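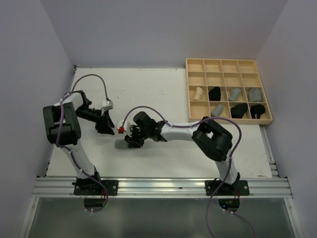 How to Shorten a Roman Blind at Home

If you bought a ready-made Roman blind and it is too long for your window, you don't need to send it back. You can make it shorter yourself in one evening. I did this with four blinds in my apartment, and the first one was not so pretty, so please read all the steps before you take the scissors.

This method is for blinds that are shortened from the bottom. If your blind is too wide, it is a different job and I don't recommend it for a beginner.

What you need

A tape measure, fabric pins, a seam ripper, sharp scissors, an iron, thread in the same color as the blind, and a sewing machine. You can also sew by hand, but then take strong thread and small stitches.

Step 1. Measure the window

Decide where the blind must end. For a blind inside the window recess, this is the sill. Measure the height on the left, in the middle and on the right. In old houses the three numbers are often different. Use the smallest one. Write it down on paper together with the present length of the blind.

Step 2. Take the blind down

Lower the blind fully and unhook it from the rail. Most blinds are attached with a strip of touch tape, so pull slowly from one corner. Lay it on a big table or on a clean floor with the back side up. Let it rest for 15 minutes, so the folds become flat.

Step 3. Open the bottom hem

Slide out the weight bar and put it away in a safe place. Open the bottom hem with the seam ripper. Then untie the cords from the lowest rings. Put a small piece of tape on each cord and write its number, because later they look all the same.

Step 4. Check the rods

This is the step where I made my mistake. The last rod should not be too near to the new bottom edge. My friend Mitsuko Fukuda, who sews curtains for a shop, taught me her rule: between the last rod and the finished edge there must be a little more than half of one fold. If you have less than this, take the last rod out, open its pocket and press the fabric flat. The rod above it is now your last one.

Step 5. Mark and cut

Measure from the top of the blind, never from the old bottom edge. Mark the finished length with pins. Below this line add 7 cm for the new hem. Draw the cutting line with chalk and a long ruler, and check with a corner of a book that it makes a 90 degree angle with the side. Now cut the fabric and the lining together.

Step 6. Sew the new hem

Fold 1 cm to the back side and iron it. Fold the other 6 cm and iron again. Pin and sew near to the inner fold. Leave the two short ends open, so that the weight bar can go in. After you put it in, close the ends by hand.

Step 7. Tie the cords

Tie each cord to the lowest ring that is left. All cords must have the same tension when the blind is hanging flat. If one is shorter, the blind will go up crooked. Make a double knot, but do not cut the rest of the cord yet.

Hang the blind and pull it up and down a few times. Correct the knots if it is necessary, then cut the ends. Leave the blind pulled up overnight, and in the morning the new folds will stay better in their place.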